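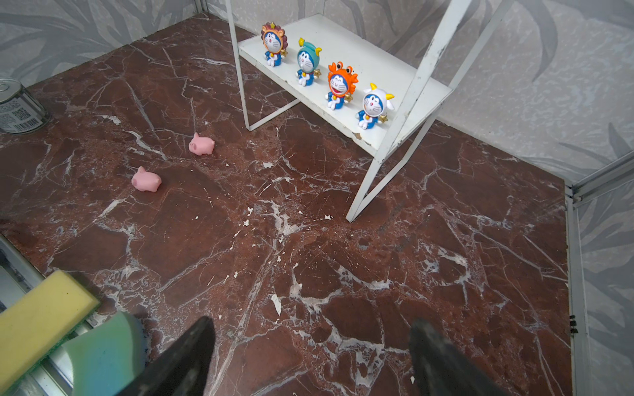
Chapter 9

What a Standard Does and Does Not Promise

Before you read

By the end of this chapter you should be able to tell a rule from a recommendation, read a claim of conformity without being taken in by it, and write a short work-area procedure that another person could follow. You will need your risk sheets from Chapter 8.

9.1 The binder on the shelf

Most robot workplaces have a binder. At Temlow, a packing firm where two of the authors of this book spent a summer, it was green, it had 144 pages, and it lived on top of a filing cabinet in a room with no robots in it. Page one said that every cell on the floor had been set up "in line with recognized good practice." We asked the shift lead, Rajitha Jayawardena, which practice was meant and who had recognized it. She said she had wondered that too. The sentence had been copied from the binder before it.

Keep that sentence in mind, for you will meet it again under other names. A supplier will tell you that a gripper is "designed with safety in mind." A lab will say its procedures are "aligned with" a standard. Neither phrase commits the speaker to anything you could check. A claim you can check names the document and its edition, says which parts were applied, and says who looked. If any of those is missing, write the question in the margin and do not sign.

We are not against standards. A good one saves you from repeating injuries that other people have already had, and the people who write them often know a great deal. Our complaint is with the way they get used. A firm buys the document, someone reads the summary, a label goes on the door, and from then on any doubt is answered by pointing at the label.

9.2 Four words to keep apart

Law. A requirement set by a government. You can be fined for ignoring it. It tends to be broad and tends to lag behind the machines.

Standard. A written agreement on how something should be done, published by a body that keeps it up to date. It may or may not be required by law where you work. Find out which before you argue about it.

House rule. Whatever your own shop or lab has decided. A house rule may be stricter than the standard. When it is looser, someone should be able to show you in writing why that was accepted.

Good practice. The weakest of the four and the one most often quoted. Sometimes it means the lessons of long experience. Sometimes it means what the last person did. Ask.

Watch also for the small verbs. In many standards "shall" marks a requirement and "should" marks advice. A procedure that turns every "shall" into a "should" has been weakened without a single fact being changed, and in a long document this is easy to miss.

9.3 The trouble with small robots

Much of the advice in the trade was shaped by large machines behind fences. A small arm working among household objects gets waved through. It is slow, people say, and it is only picking up toys. Both may be true and neither is an assessment.

Consider housekeeping. Almost every house rule we have collected says that the work area "shall be kept clean and free of debris." It sounds firm. Now try to apply it. How large is a piece of debris? Do paint chips count when they come from a fixture that belongs in the cell? Who decides, and does work stop while they do? At Stollico, where Dinesh Liyanage ran the test benches for several years, the rule was on the wall and the checklist was ticked at the start of every run. He went through 3721 of those checklists. The box for "area clean" was ticked on all of them. He did not conclude that the area had always been clean.

A rule with no threshold measures the mood of the person holding the pen. A better version might read: "Before each run, brush the floor of the cell. Remove any shelf or stand that is shedding paint, and do not return it until it has been repaired and initialed." It is longer and duller, and it can be failed. If a check cannot be failed it should not be on the list.

The same goes for objects. "Use only approved items" means little unless there is a list of approved items, kept where the work is done, with a name against it. Someone must also say what condition an item has to be in. A sound shelf and a chipped one have the same entry in the inventory.

9.4 Who checked?

Miah and Prumia, two firms that build bench cells of much the same size, both state that their products have been "assessed." When we wrote to ask by whom, Miah sent the name of an outside assessor and a report with two open findings. Prumia sent a brochure. Students usually prefer the brochure, as it has no open findings in it. We would take the report. An assessment that found nothing wrong may have been a very good cell or a very short visit, and the paper alone will not tell you.

Self-assessment has its place, especially in a small lab with a small budget. It should be labeled as what it is. "Assessed by the people who built it" is a fair statement and a reader can weigh it.

Discussion

Shanthi Marikar and Asanka Thambiah share a teaching lab. She wants the house rules cut to a single page so that people will read them. He says a single page will leave out the cases that matter. Draft the page she wants, then list what you dropped, and decide whether you could defend each omission to someone who had been hurt.

Field task

Find a written rule that applies to a machine you are allowed to observe. Copy it exactly. Watch the work through one full cycle and note each point where you could not tell whether the rule was being followed. Rewrite the rule so that you could. Bring both versions to the session on Section 9.5, where we take up stop functions and the odd belief that a button which has never been pressed is known to work.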